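4.2 What I asked the sleepers

I had 38 people try the Dullel and the Modia pillows at home, and I kept my questions simple: is your neck sore, and would you keep it?

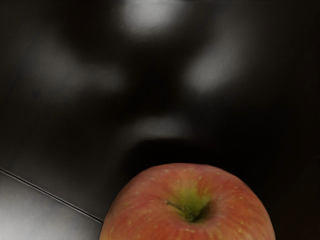
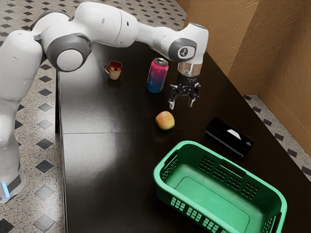 Figure 3. Rendered views: an apple from above, and a robotic arm over a dark brown table.

Which pillow did side sleepers keep? Mostly the Dullel, and the usual reason was its extra height. Back sleepers were split, so I wouldn't push either one on them (I sleep on my back and still can't choose!).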